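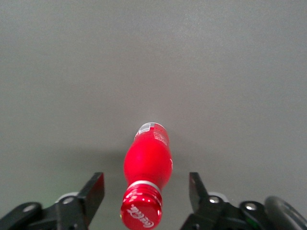 후원자 감사 편지, 처음부터 끝까지 직접 써 보기

2023년 5월
공유 376 · 댓글 40

작은 단체에서 모금 일을 하다 보면 감사 편지는 늘 뒤로 밀립니다. 캠페인 마감하고, 영수증 발급하고, 사업 보고서 쓰고 나면 어느새 두 달이 지나 있죠. 저도 한동안 그랬습니다. 그러다 지난 3월에 마음을 먹고 편지를 처음부터 다시 짜 봤는데, 이 일이 이렇게 재미있는 줄 몰랐어요! 답장이 오기 시작하면 정말 손을 못 놓습니다.

제가 일하는 질라니아(Jillania)는 동네 아이들에게 악기를 빌려주고 레슨비를 보태는 작은 모금 단체입니다. 후원자는 644명이고, 그중 매달 내는 분이 376명이에요. 상근자가 몇 안 되는 곳에서도 충분히 할 수 있는 방법만 골라 적었으니 규모가 작다고 망설이지 마시고 한번 따라와 보세요.

준비할 것

- 최근 열두 달 후원 내역 (이름, 첫 후원일, 마지막 후원일, 정기/일시 구분)
- 편지 수신 동의 여부가 표시된 명단
- 현장에서 들은 짧은 이야기 두세 개
- 편지지와 봉투, 잘 나오는 펜
- 방해받지 않는 오후 한 번

후원 관리 프로그램이 있으면 좋지만 엑셀로도 됩니다. 저희는 아직 엑셀이에요. 열 제목만 깔끔하게 맞춰 두면 메일머지까지 무리 없이 돌아갑니다.

1단계. 명단을 네 묶음으로 나누기

편지를 쓰기 전에 명단부터 손봅니다. 한 통의 편지를 모두에게 똑같이 보내면 처음 후원한 분도 어색하고 십 년 된 분도 서운합니다. 저는 이렇게 나눠요.

첫 후원자. 최근 석 달 안에 처음 들어온 분들입니다.
정기 후원자. 매달 자동이체로 내는 분들입니다.
다시 돌아온 후원자. 한 해 넘게 쉬었다가 다시 내신 분들이에요. 저는 이 묶음을 제일 좋아합니다. 쓸 말이 정말 많거든요!
행사로 만난 후원자. 바자회나 걷기 대회, 작은 음악회에서 모금함에 넣어 주시고 연락처를 남긴 분들입니다.

두 묶음에 동시에 들어가는 분이 꼭 나옵니다. 그럴 때는 더 최근에 있었던 일을 기준으로 한쪽에만 넣으세요. 그리고 중복 주소를 꼭 확인하세요. 부부가 따로 후원하는 집에 똑같은 편지 두 통이 들어가면 민망합니다(저희가 그랬습니다...).

수신 동의를 하지 않은 분은 이 단계에서 명단에서 뺍니다. 아무리 좋은 편지라도 받지 않겠다고 하신 분께는 보내지 않습니다.

2단계. 이야기 하나만 고르기

편지 한 통에 이야기는 하나면 넉넉합니다. 사업 성과를 전부 담고 싶은 마음, 너무 잘 알아요. 하지만 그건 연차보고서에 맡기고 편지에는 장면 하나를 담아 봅시다.

저희가 썼던 문장을 비교해 볼게요.

고치기 전: "귀하의 소중한 후원으로 본 단체는 음악 교육 지원 사업을 성공적으로 수행하였습니다."

고친 후: "봄부터 첼로를 배우는 아이가 지난주에 처음으로 한 곡을 끝까지 켰습니다. 끝나고 나서 한 번 더 해도 되냐고 묻더라고요. 그 첼로를 빌리는 데 보내 주신 후원금이 쓰였습니다."

두 번째가 훨씬 좋지 않나요? 어려운 말이 하나도 없고, 돈이 어디로 갔는지도 바로 보입니다. 현장 담당자에게 "요즘 기억나는 일 있어요?"라고 물어보고 들은 말을 거의 그대로 옮기면 됩니다. 아이 이름이나 학교처럼 누구인지 알 수 있는 정보는 빼고, 보호자에게 이야기를 실어도 되는지 먼저 여쭤보세요. 허락을 못 받았다면 아깝더라도 다른 이야기로 바꿉니다.

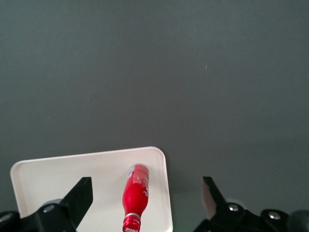 모서리가 둥근 흰색 사각 쟁반

3단계. 여섯 문장으로 초안 쓰기

빈 종이 앞에서 막막할 때 제가 쓰는 순서입니다.

첫 문장: 이름을 부르고 바로 고맙다고 말합니다. 계절 인사는 건너뛰어도 괜찮아요.
둘째 문장: 언제, 어떤 후원을 해 주셨는지 적습니다.
셋째와 넷째 문장: 골라 둔 이야기를 씁니다.
다섯째 문장: 그 이야기와 후원금이 어떻게 이어지는지 적습니다.
여섯째 문장: 다음에 어떤 소식을 언제쯤 전할지 약속합니다.

이대로 쓰면 반 장 정도가 나옵니다. 딱 좋은 길이예요! 더 쓰고 싶으면 넷째 문장 뒤에 한두 줄 붙이세요.

감사 편지에서는 추가 후원을 부탁하지 않습니다. 계좌번호도, QR 코드도 넣지 않아요. 이사회에서 "우표값이 아까우니 지로용지라도 같이 넣자"는 말이 나올 수 있는데, 저는 꼭 버티시라고 말씀드리고 싶습니다. 부탁 편지는 따로 날을 잡아 당당하게 보내면 됩니다.

초안을 다 썼으면 소리 내어 읽어 보세요. 숨이 차는 문장은 둘로 나누고, 전화로 말할 때 절대 안 쓸 단어는 지웁니다. "귀하", "본 단체", "제반" 같은 말이 여기서 많이 걸러집니다.

4단계. 묶음별로 두 문장만 바꾸기

네 묶음이라고 편지를 네 통 새로 쓸 필요는 없습니다. 둘째 문장과 여섯째 문장만 바꾸면 돼요.

첫 후원자에게는 "저희를 처음 찾아 주셔서 반가웠습니다"로 시작하고, 앞으로 소식지가 한 해에 몇 번 가는지 알려 드립니다.

정기 후원자에게는 함께한 기간을 넣습니다. "벌써 삼 년째 매달 함께해 주고 계세요" 한 줄이면 분위기가 확 달라집니다. 날짜 계산은 반드시 두 번 확인하세요. 오 년 된 분께 이 년이라고 쓰면 안 쓰느니만 못합니다.

돌아온 분들께는 왜 쉬셨는지 묻지 않습니다. "다시 이름을 뵙게 되어 사무실에서 다 같이 기뻐했습니다" 정도가 좋더라고요. 저희는 정말 기뻐했고요!

행사에서 만난 분들께는 그날 이야기를 한 줄 넣습니다. 저희는 레본홀름(Levonholm) 강당에서 연 봄 음악회에서 974,000원이 모였는데, 편지에 그 금액과 함께 어디에 쓸지를 적었습니다. 현장에서 동전을 넣고 가신 분들은 총액이 얼마였는지 은근히 궁금해하십니다.

5단계. 손으로 쓸 자리 남겨 두기

본문은 인쇄해도 괜찮습니다. 대신 맨 아래 세 줄쯤은 비워 두고 손으로 한마디를 적으세요. 저는 한 번 앉으면 거의 40통을 씁니다. 그 이상은 글씨가 무너져서 다음 날로 넘겨요.

뭘 적을지 모르겠다면 이런 말은 어떨까요?

"음악회 때 맨 앞줄에 앉아 주셔서 든든했어요."
"지난번 답장 잘 읽었습니다. 벽에 붙여 뒀어요."
"올가을 연주회 초대장도 꼭 보내 드릴게요."

앞의 두 개는 당연히 그런 일이 있었던 분께만 씁니다. 기억나는 게 없을 때는 이름을 한 번 더 쓰고 고맙다고만 적어도 충분히 따뜻합니다. 서명은 실제로 쓴 사람이 합니다. 대표 이름을 도장처럼 찍기보다 저는 이쪽이 훨씬 좋아요.

펜은 번지지 않는 걸로 고르세요. 수성 펜으로 썼다가 봉투에 넣는 사이 다 번져서 한 묶음을 다시 쓴 적이 있습니다. 종이도 코팅된 것보다 살짝 거친 게 잘 먹습니다. 저희는 인쇄를 라크루아(Lacroix) 인쇄소에 맡기는데, 맡기기 전에 남는 종이 한 장을 얻어 와서 먼저 써 봅니다.

6단계. 보내는 날 정하기

후원금이 들어온 뒤 두 주 안에 도착하면 제일 좋습니다. 전부 그렇게 맞추기 어렵다면 첫 후원자 묶음만이라도 먼저 보내세요. 정기 후원자는 한 해에 한 번, 첫 후원일이 있는 달에 보내면 일이 열두 달로 나뉘어서 한결 가뿐합니다.

연말은 피합니다. 12월 우편함에는 온갖 단체의 편지가 한꺼번에 들어가거든요. 봄에 아무 일 없이 도착한 감사 편지가 훨씬 눈에 띄어요.

봉투에 넣을 때는 편지와 봉투의 이름이 맞는지 한 사람이 읽고 한 사람이 봅니다. 느려 보여도 이렇게 하면 뒤바뀌는 일이 확 줄어듭니다.

7단계. 돌아온 반응 기록하기

답장, 전화, 반송 우편을 모두 명단에 적습니다. 저희 엑셀에는 '들은 말'이라는 열이 있어요. "손녀가 바이올린을 시작했다고 하심" 같은 메모가 다음 해 손글씨 한 줄이 됩니다. 이 열을 채우는 게 저는 요즘 제일 신나요!

다만 건강이나 가족사처럼 민감한 이야기는 적지 않습니다. 명단을 여러 사람이 같이 본다면 더 조심해야 하고요. 반송된 편지는 주소를 확인한 뒤 한 번만 다시 보내고, 또 돌아오면 우편 명단에서 뺍니다.

자주 받는 질문

이메일로 보내도 되나요?
물론입니다. 제목에 단체 이름과 "고맙습니다"만 넣고 본문은 똑같이 여섯 문장으로 쓰세요. 화려한 배너는 없어도 됩니다. 보내는 주소는 답장이 되는 주소로 해 주세요.

소액 후원자에게도 보내나요?
네! 금액으로 나누지 않습니다. 파크스테드(Farkstead) 지역 모임에서 이 얘기를 했더니 우편료 걱정을 많이 하시던데, 부담되면 일부는 이메일이나 전화로 돌려도 됩니다.

기념품을 같이 넣을까요?
저희는 안 넣습니다. 아이들이 그린 그림을 엽서로 만들어 넣었을 때는 반응이 좋았는데, 그것도 그림을 그린 아이와 보호자가 흔쾌히 허락했을 때만 했어요.

기부금 영수증을 같이 보내도 되나요?
저는 따로 보냅니다. 꼭 같이 보내야 한다면 영수증은 뒤에 넣고 편지가 먼저 보이게 접어 주세요.

처음이라면 첫 후원자 묶음에서 열 통만 골라 이번 주에 써 보세요. 써 보시고 어떤 답장을 받으셨는지 댓글로 꼭 들려주세요!

공유 376 · 댓글 40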